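# Restitution Orders and the Long Wait for Repayment

When a federal judge sentences a defendant in a fraud case, public attention tends to settle on the prison term. For the people who lost money, the more important line in the judgment is often the restitution order. It states what is owed and to whom, and it can remain in force long after the defendant has gone home.

Theresia Moser, an attorney at Dunne who has represented victims in 19 such matters, describes the order as a starting point. Her clients in the Brimard case, most of them retired homeowners, were persuaded to refinance through a company that kept the proceeds. The court ordered full repayment. Two years later, they had received small checks at irregular intervals.

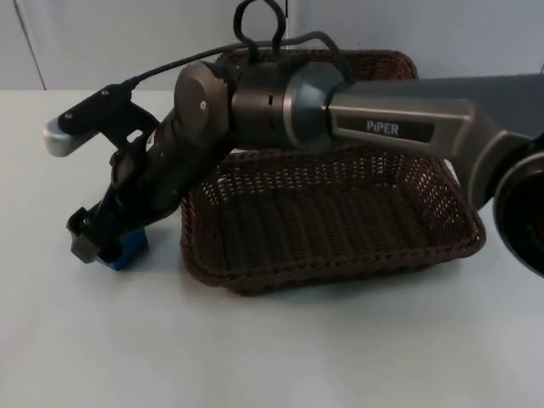

Payments generally pass through the clerk of court, who divides each amount among the victims named in the judgment. A defendant in custody may contribute a modest sum from prison wages. After release, the schedule is usually tied to income, and a probation officer monitors compliance during the period of supervision.

Seized property can improve the outcome. In the Brimard matter, investigators traced part of the money to a parcel of land in Kidodville, which was later sold. Eftychia Stefanou, a forensic accountant with Foro, spent over 30 days rebuilding the company's ledgers before the link was established -- work that began with a single unexplained transfer in November.

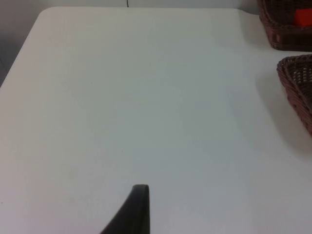
Forfeited assets do not go to victims automatically. A separate request must be made and approved, and the paperwork calls for a clear record of each loss. Moser advises clients to keep closing statements, bank records and correspondence together, and to report any change of address promptly. Checks returned as undeliverable are a common cause of delay.
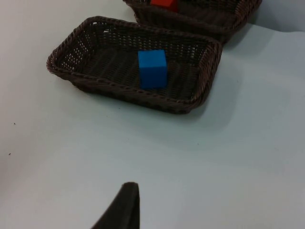

**Does a restitution order end when the prison sentence does?**

The obligation continues after release. Under federal law, liability generally lasts for 20 years from the entry of judgment or 20 years after release from prison, whichever is later, and the government may enforce it against property and income during that time.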